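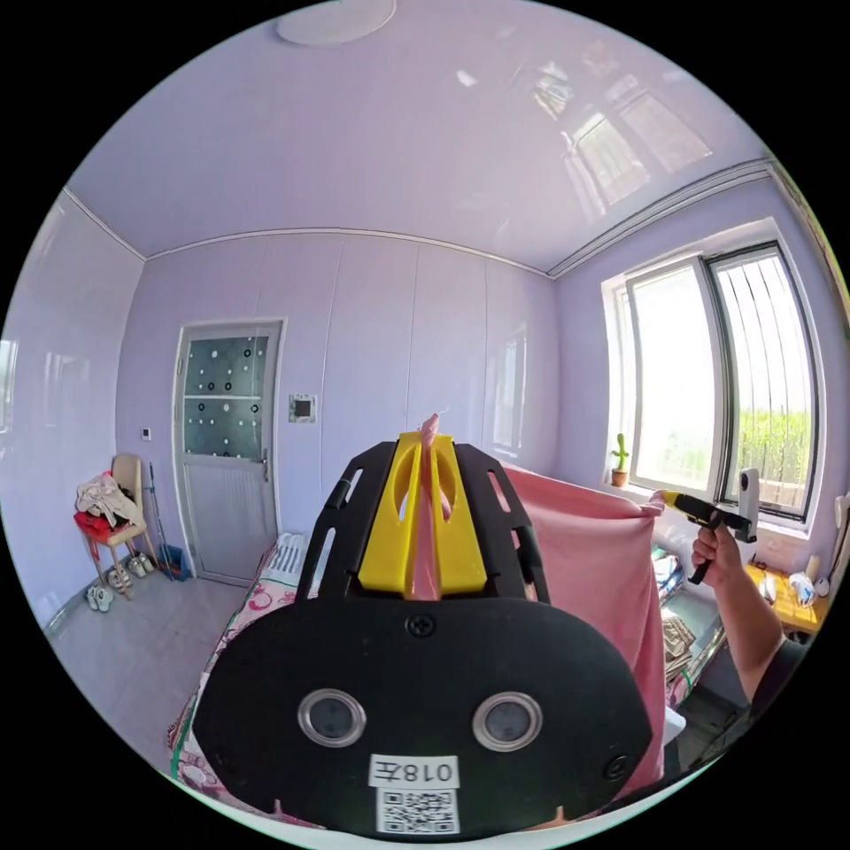

The Lavender Room, Mollwood

Mollwood is the last house on the field road out of Bostthorpe. We finished most of the work on it in January and have been using the upstairs back room for sewing and laundry ever since. The notes on this page cover that room only. The kitchen and the porch have their own galleries.

The walls
Glossy lavender panels, fitted side by side with thin vertical seams between them. We looked at matte first and went with the shine. They wipe clean with a damp cloth. The color is close to the one on the Flamier sample card, maybe a touch cooler in the morning.

The ceiling
Same color family as the walls, with a shiny surface and white trim molding along the edge. On a bright day the window shows up in it as a set of pale panes. Visitors notice this before they notice anything else in the room.

The light
One round white ceiling light. It is enough for folding. For hand sewing after dark we bring in a floor lamp from the bedroom.

The window
White frames, two sashes, thin vertical bars on one of them. The frames were in good condition under the old paint, so we kept them. Olszewski, the glass shop in Bostthorpe, charged us 200 dollars for the repair to the lower corner, including the trip out.

The view
The crop comes up tall and green on the other side of the glass, and by midsummer the field is most of what you see from the table. The field is not ours. It gets worked early, and with the window open you will hear it.

The windowsill
White, like the frames. A small cactus in a brown pot lives in the left corner. It gets water once a month, less in winter.

The table
Light yellow wood, set right below the window. It is 51 inches long and came with the house. We sanded the top and left the legs alone — they wobble a little, and a folded card under one of them takes care of it.

The pink cloth
A large piece, soft enough to hang in folds. Cloth this size is easier to handle with a corner held at each end, pulled out toward the window where the light is good. Shake it once, bring the corners together, then fold down to the width of the shelf. We keep this one with the other big pieces, away from the towels.

Costs
The whole room came to 3,000 dollars, with the panels taking the largest share. Trim and paint were done at home over 20 evenings. The floor is still the old one and will be next, probably after the harvest when the road is quieter — pictures of that will go on a separate page.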